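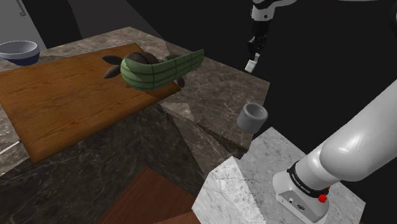
대전, 2026-07-16

장마가 끝났나 싶으면 또 비가 오고, 연구실 제습기는 하루 종일 웅웅거리고, 저는 지난 몇 주를 거의 부엌에서 살았습니다. 물론 제 부엌은 아니고 Castillo 부엌이요. 저희 팀이 시뮬레이터 Graltholm 안에 만들어 둔 주방 장면 묶음 이름인데, 갈색 돌 조리대에 큼직한 나무 도마가 있고 흰 대리석 블록 위에 팔 하나가 올라가 있는 그 배치를 하도 들여다봤더니 이제는 우리 집 싱크대보다 더 익숙해요. 맨 위에 붙인 건 그중 시드 2,371번 렌더링입니다. 제가 괜히 정을 붙인 시드라서 뒤에서 한 번 더 이야기할게요.

오래 미뤄 둔 글입니다. 봄부터 "평가를 어떻게 하고 있느냐"는 메일을 몇 통 받았는데, 답장을 쓰다 보면 자꾸 길어져서 차라리 블로그에 써야지 하다가 여름이 됐네요. 기다려 주신 분들께 죄송하고 또 고맙습니다.

고민의 시작은 단순했어요. Skemora라고 부르는 조작 정책을 학습시키고 있는데, 학습 설정을 조금씩 바꾼 버전이 다섯 개로 늘었습니다. 과제는 조리대 위의 작은 회색 컵을 집어서 도마 위에 세워 놓는 것. 말로 하면 참 쉽죠! 그런데 어느 버전이 더 나은지 알아보려고 돌려 보면, 아침에는 A가 이기고 저녁에는 C가 이깁니다. 컵이 어디에 놓였는지, 도마가 얼마나 돌아가 있는지, 카메라가 어느 쪽으로 기울었는지에 따라 난이도가 크게 달라지는데 저희는 버전마다 장면을 새로 무작위로 뽑고 있었거든요. 운 좋게 쉬운 장면을 많이 받은 버전이 그날의 승자가 되는 거예요. 회의 때마다 순위표가 바뀌니 다들 표를 믿지 않게 되고, 결국 영상 몇 개 보고 "이게 더 부드럽지 않아요?" 하는 식으로 정하던 시절이 꽤 길었습니다. 부끄럽지만 저도 그중 하나였고요.

그래서 바꾼 방법이 짝지은 평가입니다. 통계 하시는 분들께는 새로울 게 하나도 없는 이야기예요. 장면 시드 400개를 미리 고정해 두고, 다섯 버전이 모두 똑같은 장면을 한 번씩 풉니다. 물체 위치, 조명, 마찰 계수, 카메라 자세까지 전부 시드 하나에서 나오게 했어요. 그러면 전부 2,000번을 돌리게 되는데, 비교할 때는 전체 성공률을 나란히 놓는 대신 두 버전의 결과가 갈린 장면만 골라서 봅니다. 둘 다 성공했거나 둘 다 실패한 장면은 누가 나은지에 대해 별로 말해 주는 게 없으니까요. 갈린 장면에서 어느 쪽이 더 자주 이겼는지 부호 검정을 하면 끝입니다.

카메라 이야기를 조금 더 하자면, 기준 자세에서 좌우로 대략 15도까지 기울도록 풀어 두었습니다. 처음에는 이걸 왜 하나 싶었어요. 실제 연구실에서는 카메라를 단단히 고정해 두니까요. 그런데 삼각대를 한 번 옮기고 나서 성능이 뚝 떨어진 경험을 한 뒤로는 군말 없이 넣고 있습니다. 덕분에 렌더링을 모아 놓고 보면 조리대가 죄다 비스듬해서 한참 보고 있으면 살짝 멀미가 나요. 위의 2,371번도 그렇지요. 컵까지 화면에서 기우뚱하게 보이는데, 이런 각도에서 컵의 테두리를 제대로 잡아내느냐가 버전마다 꽤 달랐습니다.

도마 위에는 방해 물체를 올립니다. 과제와 상관없는 물건을 섞어 놓고 정책이 한눈을 파는지 보는 건데, 2,371번에 걸린 건 격자무늬가 있는 초록색 곡면 물체와 그 안쪽의 갈색 돔 모양입니다. 도마 오른쪽을 꽤 차지하고 있어서 컵을 내려놓을 자리를 찾으려면 도마의 왼편을 써야 해요. 저희 다섯 버전 가운데 넷이 이 장면에서 실패했고, 하나만 성공했습니다. 실패한 쪽 기록을 보면 컵을 집는 데까지는 다들 괜찮은데, 내려놓을 때 늘 가던 자리로 가려다가 방해 물체에 부딪힙니다. 성공한 버전은 학습할 때 도마 위 물체의 배치를 훨씬 넓게 섞은 것이었고요. 장면 하나로 결론을 낼 수는 없지만, 결과가 갈린 다른 장면들을 들춰 봐도 비슷한 경향이 반복되어서 그때는 정말 신이 났습니다. 혼자 밤에 연구실에서 박수를 쳤어요.

결과를 정리하면 이렇습니다. 새 방식으로 다시 재 보니 평소에 1등이라고 믿었던 버전이 3등으로 내려갔고, 별 기대 없이 돌려 둔 '배치를 넓게 섞은' 버전이 나머지 넷과의 비교에서 모두 앞섰습니다. 2등과 3등 사이는 갈린 장면의 승패가 거의 반반이라 차이가 있다고 말하기 어렵고요. 예전 같았으면 소수점 첫째 자리를 놓고 한 시간은 토론했을 텐데, 이제는 "모르겠다"고 적고 넘어갈 수 있게 된 게 저한테는 제일 큰 수확이에요.

실험실에 적용해 보고 싶은 분들을 위해 제가 헤맨 부분도 적어 둡니다. 먼저, 시드를 고정했다고 장면이 정말 같아지는지 꼭 확인해 보세요. 저희는 정책 쪽 코드가 시뮬레이터와 난수 생성기를 나눠 쓰고 있어서, 초기 배치는 같은데 중간부터 외란이 달라지는 일이 있었습니다. 그걸 찾는 데 일주일 가까이 걸렸어요(로그에 난수 상태를 찍어 보고서야 알았습니다). 그리고 같은 시드를 오래 쓰면 사람이 그 장면에 맞춰 정책을 고치게 됩니다. 저만 해도 2,371번을 너무 많이 봐서, 어느 순간 이 장면을 풀게 만들려고 보상을 만지작거리고 있더라고요. 그 뒤로는 평소에 보는 묶음과 마지막에만 여는 묶음을 나눠 두고, 마지막 묶음은 저도 렌더링을 열어 보지 않기로 했습니다. 궁금해서 손이 근질근질하지만 참고 있어요.

아직 답을 못 찾은 것도 있습니다. 시뮬레이션에서 매긴 순위가 진짜 팔에서도 유지되는지는 조심스럽게만 말할 수 있어요. 1등과 꼴찌는 실물에서도 그대로였지만 가운데 셋은 횟수가 모자라서 뭐라 하기 어렵습니다. 실물에서는 장면을 똑같이 되돌려 놓는 일부터가 만만치 않거든요. 조리대에 테이프로 표시를 해 가며 컵을 제자리에 놓는데, 몇 번만 반복해도 허리가 아파 옵니다. 예전 배치를 화면에 반투명하게 겹쳐 띄우고 맞추는 방법을 시험하는 중인데, 컵은 잘 맞고 도마처럼 큰 물건은 자꾸 조금씩 돌아가네요.

9월에 Dondetti 워크숍에서 이 내용을 짧게 발표하게 되었습니다. 그 전까지 시드 목록과 비교 스크립트를 정리해서 올려 보려고 해요. 주석이 죄다 제 혼잣말이라 그것부터 고쳐야 하지만요. 혹시 비슷한 평가를 하시면서 시드 묶음을 얼마나 자주 갈아 주는지 정해 둔 기준이 있는 분은 댓글로 알려 주시면 정말 반갑겠습니다. 저희는 아직 감으로 하고 있어요.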